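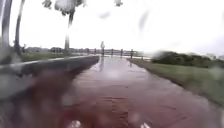
Training for a first half marathon at 52, and I need somebody to talk me out of quitting or else talk me into it. I signed up back when the race was far enough away to feel like a joke. It's now a real thing on my refrigerator with a real number on it. My plan has me at four runs a week and I've been managing three, and every one of them lately has been under a sky like that, brick shining from one end of the path to the other and a big silvery patch of water sitting right where I'd want to put my feet. My problem is pace. I go out too fast, feel great for 20 minutes, and then shuffle home like somebody's grandmother (which I am, so fine). How do you slow down on purpose? I feel silly going any slower than I already do.
- yetunde_a, posted July 23, 2019

elspethmack wrote:
Welcome! You slow down by talking. I mean it, out loud. If you can't get a whole sentence out, you're going too fast. I recite my grocery list. People stare for a week and then they get used to you.

Three runs a week is plenty for a first half, by the way. I did mine on three and I finished with enough left to be rude to my husband about where he parked.

bernardo.l wrote:
Going to disagree on the three runs. You can get around on three, sure, but the last few miles will be ugly. Make the fourth one tiny. 20 minutes, easy, the day after your long run. It doesn't have to count as training in your head, just go around the block a few times.

Also get a watch with an alert on it. Mine buzzes when I go over the pace I set. Talking to yourself is free but you can lie to yourself about it.

elspethmack wrote:
You can lie to a watch too, Bernardo, you just set the number higher. I've seen your race reports.

bernardo.l wrote:
That was one race and it was downhill.

hida_runner wrote:
What shoes are you in? Asking because I had the same fade at the same point and half of it was my shoes being dead. I'd been wearing them two years. I felt like an idiot when I got new ones.

yetunde_a wrote:
Ok so many replies, thank you! The shoes are from last December, a present from my daughter, so I think they're all right? The bottoms still look fine to me. They're not a fancy kind.

I tried the talking thing this morning. I got through the first half of a hymn and then a man with a dog said good morning right in the middle of it. But I did go slower! My legs felt different at the end, sort of tired all over instead of just my calves burning.

Bernardo, I'll think about the fourth run. My work week is a mess right now and the days I don't run are the days I do everything else.

natalia_b wrote:
Please don't add a fourth if you're already stretched. I did exactly that, got a sore shin, ignored it, and missed the race. Sat at the finish line with a coffee watching my whole group come in. Three runs you do beat four you resent.

What I would do is walk breaks. Four minutes running, one walking, from the very start, before you need it. My first half I did the whole thing that way and passed a lot of people late on who'd been flying at the beginning.

bernardo.l wrote:
Walk breaks are fine, I've got nothing against them. I just think if somebody's plan says four and they do three, they should pick a plan that says three. Otherwise you feel behind every single week, and that's what makes people quit.

natalia_b wrote:
Ok, that I agree with.

adesuwa_n wrote:
Jumping in with a boring question. What are you eating before? I used to run on nothing but coffee and I'd fall apart right at 33 minutes, you could set a clock by it. Now I have half a banana and toast and wait 40 minutes. It changed everything for me, although my sister eats a full breakfast and runs straight out the door, so stomachs are different.

yetunde_a wrote:
Adesuwa... coffee. Just coffee. I am going to go buy bananas.

And yes, I'm switching plans. Found a three-day one in a library book and it has walking built in, so you both win. Long run is tomorrow, seven miles, the most I've ever done. I've told my daughter she's not allowed to track me on her phone.

elspethmack wrote:
She's going to track you.

hida_runner wrote:
Seven is a good one! Take some water with you, and check those shoes anyway - press your thumb into the middle of the sole and see if there's any give left. Come back and tell us how it went.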